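How I Arrange Artificial Tulips So They Don't Look Like a Bunch of Plastic

I love real tulips. I also have a south window that cooks them in a couple of days and a cat who eats whatever is left, so a while ago I gave in and bought fake ones. Red, closed blooms, long leaves, the kind that come squashed flat in a bag. They looked terrible for the first week. Every head pointed the same way, like they were waiting for a bus! I nearly sent them back.

What fixed them was mostly bending, and then a bit of patience with the vase. I've done this enough times now (my sister's place, the front desk at the Prunbridge library, my own table about once a season) that I have a way of going about it, so I'm writing it down.

What I use

One bunch of artificial tulips with wire in the stems. Mine are from Roussel and I paid 14 dollars. If you're in the store, bend one stem a little before you buy. If it springs straight back there's no wire in it and you'll be fighting it forever.

A heavy vase or a ribbed pot, something with a fairly narrow mouth. Dark gray is my favorite with red flowers. White is pretty too but it makes cheap green stems look greener, if that makes sense.

A hair dryer, a pair of wire cutters you don't care about, some soft string, and something to put in the bottom of the vase. I use dry rice in an old sock. Glass pebbles work too and look nicer if your vase is clear.

Step one: get the creases out

Pull the stems out of whatever band they came in and lay them on a table with plenty of room between them. Set the hair dryer on warm, medium speed, and go over the leaves one at a time, smoothing them between your fingers as you go. Don't use the hot setting. I melted the tip of a leaf that way and it curled up like a potato chip. The petals need a lot less, just a quick pass from a foot away, and then cup the bloom in your palm while it cools so it closes up round again.

If the edges have little threads or bits of molded plastic sticking off them, nail scissors take care of that. It's tedious. Put a show on.

Step two: bend the stems, and I mean really bend them

This is the part people are shy about. Real tulips keep growing after they're cut and they lean toward the light, so a vase of them is never straight for long. Take each stem and run your thumb down it, pressing as you go, so you get a long slow curve instead of a kink. Most of the bend should be in the upper half. Then tip the head a little more, just under the bloom.

Make them different from each other. I leave a couple nearly upright, let most of them lean out, and push 2 of them way over so they hang below the rim. Those droopy ones do more for the whole arrangement than anything else, and they're the ones everybody wants to straighten up for you when they come over. Don't let them.

Step three: build it in your hand

I used to drop stems into the vase one at a time and I never liked what I got. Now I make the bouquet in my hand first. Start with the straightest tulip, hold it loosely about a third of the way up, and add the next one at a slant so the stems cross. Turn the bunch a little, add another, same slant, turn again. Florists call it a spiral, and it works with fakes just as well as with fresh.

Keep your grip low and loose. The tighter you hold, the more the heads clump up in one ball. Once they're all in, tip the whole thing upside down for a second and give it a tiny shake, then look at it from below and from each side. You'll see straight away which bloom is hiding behind another one, and you can tug it out by an inch or so. The leaves fall open when you do this, too, and you can pull a long one down over the outside.

When I'm happy I tie it with the string right where my hand was. Two wraps and a bow, nothing fancy. 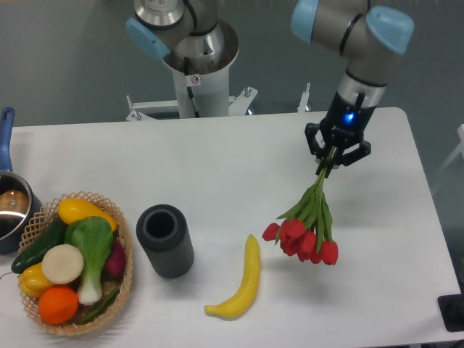
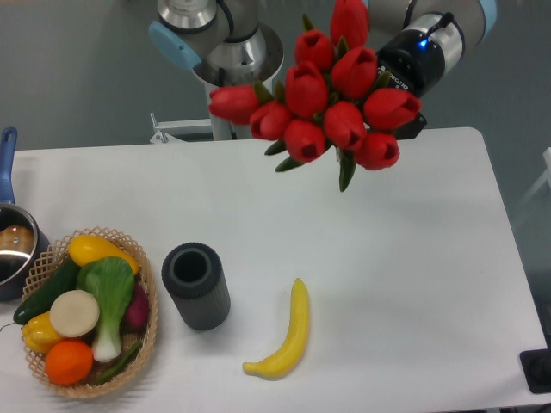
Step four: cut, fill, and set it down

Hold the tied bunch next to the vase before you cut anything! Tulips look best fairly low, with the flowers sitting just a bit above the rim. I've cut too short, and then you're stuffing paper towels in the bottom to lift them up. Trim a little, try it, trim again. If you don't want to cut (maybe you want them for a taller vase at Easter) just fold the bottom of the wire up on itself.

Put your rice sock or pebbles in, push the stems down into the weight, and then let go and leave it alone for a minute. The bunch will settle. Fuss with the outside leaves last.

For the table around it, I like something with a totally different color and shape, so usually a low basket of fruit off to one side. A banana next to red flowers is a cheerful thing on a gray morning. Mine is always whatever's in the kitchen.

Keeping them clean

Dust is what gives fake flowers away. I take mine outside every month or so and use the hair dryer on cool, then wipe the leaves with a barely damp cloth. A can of Endo fabric duster is okay for the blooms but go easy, it can leave them shiny.

Comments (2)

Zindidex: My heads kept sliding down the stems whenever I bent them near the top, so I took each one off, put a dab of craft glue on the wire, pushed it back on and left them overnight. No trouble after that. I also did the spiral the other direction being left-handed and it came out fine, though I did need three tries before the stems stopped slipping. The rice sock is going in my big pitcher tonight.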